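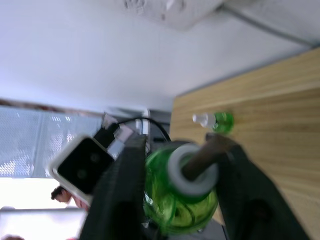
Trellel Hand-Guide Kit, Two Months In

Reviewed by Miłosz Borkowska

Category: demonstration and teleoperation hardware
Tested on: single arm, parallel gripper, wooden bench
Rating: 8 out of 10

What it is

The Trellel kit is a retrofit for recording demonstrations on a small arm. There are two ways to use it. The first is a grip handle that clamps behind the gripper, with a force sensor under it, so the operator can push the arm through the task directly. The second is a desktop controller, a small jointed arm with a trigger, that drives the real one from a chair. Both write to the same log format. A wrist camera is required and is not in the box.

I bought the kit to teach bottle handling. The task is simple to state: pick up a bottle, hold it upright or at a set tilt, put it down where it was. Round green glass with a ridged surface makes a reasonable test object. It is translucent, it throws bright patches that move as the wrist turns, and a flat finger touches it along a narrow line.

Installation

The clamp fits without drilling. The manual gives the tightening order but leaves out the torque, and Trellel support answered that question in two days. Cable routing is left to the buyer. Leave a generous loop at the wrist. My first attempt was too short and pulled at the connector whenever the last joint passed 85 degrees.

Calibration of the force sensor takes eight poses and must be repeated after any change at the wrist, including a different camera bracket. The software does not remind you. If the arm drifts slowly when you let go of the handle, this is why.

Guiding by hand

With calibration done, the arm feels light in the first three joints and slightly sticky in the wrist. Slow approaches are very good. I could bring the fingers to either side of a bottle and close them with no visible shift of the base, which I never managed with the stock free-drive mode.

Fast motion is less good. The filter adds a lag that you feel as rubber, and people compensate by pushing harder and then overshooting. There is a stiffness setting with five levels. Level two suits glass. Level four is only useful for long transfers across the bench.

The other limitation is the operator's own arm. Hand guiding puts a sleeve in the wrist view on some poses, and a policy trained on those recordings can learn to expect it. Trellel suggests masking. I preferred to record the grasping portion by remote control and keep the handle for waypoints.

Remote control

The desktop controller is the better half of the kit. Trigger travel maps to finger width in a straight line, and closing force can be capped separately. Set the cap before anything else if you work with glass. The default is too high, in my opinion, for a product whose brochure shows stemware.

There is no force feedback on the trigger, only a buzz at contact. After a session or so you learn to stop on the buzz. New operators squeeze through it.

The clutch button, which lets you reposition the controller while the real arm stays put, works well but is placed under the thumb joint where it gets pressed by accident. A firmware update in May added a double-press option. Use it.

Recording quality

A set of 40 demonstrations took one afternoon including resets. Joint data and gripper width were clean. Camera timing was the weak point: with the automatic setting, images trailed the joint log by a small but constant offset, which I corrected by hand in the config file. Quick wrist rotations also blur whatever is near the lens, fingers and bottle first. Trellel cannot fix that in software. Move slower or shorten the exposure.

The review tool is plain and fast. You can trim the start and end of an episode, mark it as failed, and add a note. You cannot split one episode into two, a strange omission.

Compared with the Riremance handle

I used the Riremance for a year before this. Its handle is more comfortable and its filter has less lag. It has no remote option at all, and exporting requires a separate converter. For pure hand guiding I would still pick it. For mixed work the Trellel is the more practical purchase.

Pros: no drilling, common log format, separate force cap, good slow-speed feel
Cons: unreliable automatic camera timing, clutch placement, no episode splitting, recalibration is easy to forget

Spare clamp pads are sold separately and wear quickly - order a second set with the kit.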